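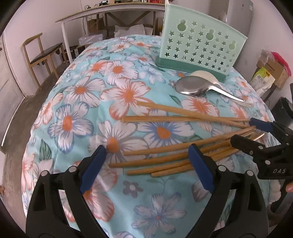
*Reading time: 8 minutes*

# Week 3: Cooking in one room

Evening course, Nicholas Hall, room 8
Handout for February 2, 2026

Hi all. These are my notes from tonight, tidied up a bit and with the parts I skipped when we ran over put back in. If you missed class, read this first and then do the exercise at the bottom, because we start from it next time.

Last week we did sleeping and closets. This week it's the kitchen, or the corner that has to pass for one. I lived in a one-room apartment in Gelska for years (39 square meters, with the bathroom counted in!), and most of what I teach in this part of the course I learned by doing it badly there first.

## Start with the meals

People always want to begin with shelves. I get it, shelves are fun, and there's a whole aisle of them at the store. But I'd like you to leave the tape measure in the drawer for one more week and write down what you eat. I mean what you really eat on a tired evening, and please leave out the dish you made for guests last May.

When I did this for my own place, it came out as rice, eggs, soup, noodles, more rice, and toast at odd hours. That's a very small kitchen! I owned a pasta machine at the time. I owned a roasting pan that didn't fit in the oven. Neither of them had anything to do with the list, and between them they had taken over the best cupboard I had.

So, the order I'd like you to work in:

1. Write down the meals.
2. Next to each meal, write the tools you touch while making it.
3. Only then go and look at what you own.

Step two is slower than it sounds. You'll forget the colander, everybody does. The easiest way is to keep the paper by the stove and mark things down while you cook.

## Get it all out where you can see it

You can't sort a drawer while it's still a drawer. Pull everything out and put it down flat somewhere big. In a small place the bed is usually the biggest table you've got, so spread an old cloth or a cover you can wash, and use that. The floor works too if your knees are better than mine.

Group like with like. All the stirring things together, all the scooping things together, all the things for eating with. Don't decide anything yet. I know it's tempting to start a "give away" pile right off, and I used to do it, and I used to give away the wrong stuff. A thing looks like junk until you see that it's the only one of its kind you have.

Once it's grouped, you'll spot the crowds. Chopsticks are a classic, since they come free with takeout and never leave. Wooden spoons are another one. Mine was lids, for containers I no longer had.

Somebody asked tonight whether there's a correct number of anything. No. Cook for one and you might want a set for yourself and a couple of spares. If your family comes over every Sunday, you need more than that, and you should keep them and not feel bad about it. I'm a bit tired of the kind of advice that tells you to own a single fork.

## Zones, very quickly

I went through this part fast in class, so here it is again. A kitchen has a wet zone, a hot zone and a dry zone. In a big house they have a wall each. In one room they overlap, and the trouble starts where they overlap, mostly because wet things get put down in dry places.

- **Wet:** sink, rack, dishcloth, anything that drips
- **Hot:** stove, kettle, rice cooker
- **Dry:** bread, rice, tea, the cutting board between uses

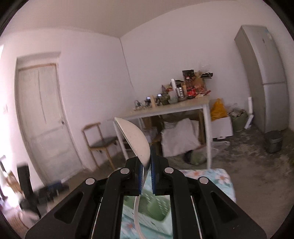

The wet zone is the one people shortchange. They give the rack whatever is left over after the microwave has its spot, and then the clean dishes have nowhere to go and end up sitting on the bread. If you only change a single thing this week, give the wet zone more room. Take it from the dry zone, which can go up the wall or even leave the kitchen altogether. Rice doesn't care if it lives in the hallway.

A word on holders and baskets. I like the ones with holes in them. Air gets in, water gets out, and you can see at a glance when the bottom needs a scrub. A solid jar looks nicer, I'll give you that, but tip one over after a month of wet spoons and you'll see (and smell) why I've gone off them. Whatever you use, let the tools dry before they go in. With wood I'm strict about it.

## Light stuff high, heavy stuff low

This is the old rule and I've got nothing clever to add to it. Plastic bowls can go on top of the cupboard. Cast iron can't. The thing you reach for every day should live between your hip and your shoulder, and the best part of that stretch is right by the stove.

I got the numbers wrong on the board tonight, by the way. The budget in the Umska worksheet is 2000 for the whole room, kitchen included, and I had written it up as if it were kitchen only. Sorry! If you've already started planning, take your kitchen share out of that total and leave something for lighting, which we'll get to later on.

## What about furniture?

A chair is furniture, and it's also a shelf, a step and a coat rack, as anybody in a small apartment knows. I'm fine with all of those except the step. Get a proper step stool – the folding kind slides in beside the fridge.

For tables, try the fold-down sort before you give up on having one at all. I ate off my lap for most of a winter and my back still brings it up.

## For next time

Do the meals list, with the tools written in next to it. One page, by hand is fine. Then do one drawer only, and please don't do the whole kitchen in a night – I've watched people try, and they end up shoving it all back in at bedtime and quitting the course.

Upload the page to Zusutora under "Week 3" or bring it on paper. If the upload gives you an error, try again in the morning, it's usually fine by then.

Bring a tape measure too. Next time we finally get to shelves.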